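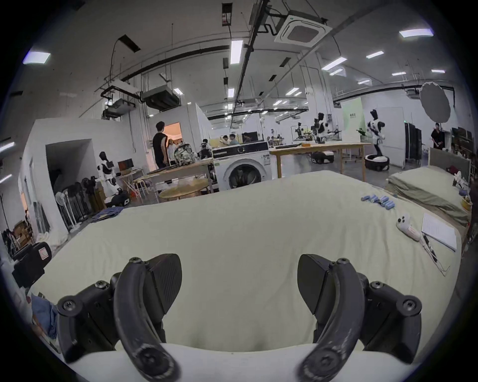
Is the Mullonia open day worth the trip if you only have one afternoon? It's plenty, as long as you get there by 1 pm and do the weaving hall first.

We went in July and I came home wanting to replace every sheet in the house! Mullonia is a linen mill on the river at Sover, and once a year they open the whole place, from the flax store up to the finishing room. Our guide was Lleucu Rees, who has worked there for 21 years and still gets excited about a good selvage (so do I, now).

The weaving hall has 18 looms, eight of them running while we were in there, and the noise is tremendous - you feel it in your shoes. Take the earplugs they hand out at the door. One warp on the big De Haan loom had 3,096 threads, and Lleucu let us watch a weaver find and tie a broken one in less time than it takes me to thread a needle.

Upstairs it's much quieter. Bianka Deák runs the dye room and had pots of pale greens and yellows going, plus a table of swatches you could handle as much as you liked. I asked her about creasing and she laughed and said to stop ironing and hang things up damp.

The Dukis café by the gate does a very good plum cake, but it closes at 4. Parking is in the field across the bridge. The seconds shop takes cash only.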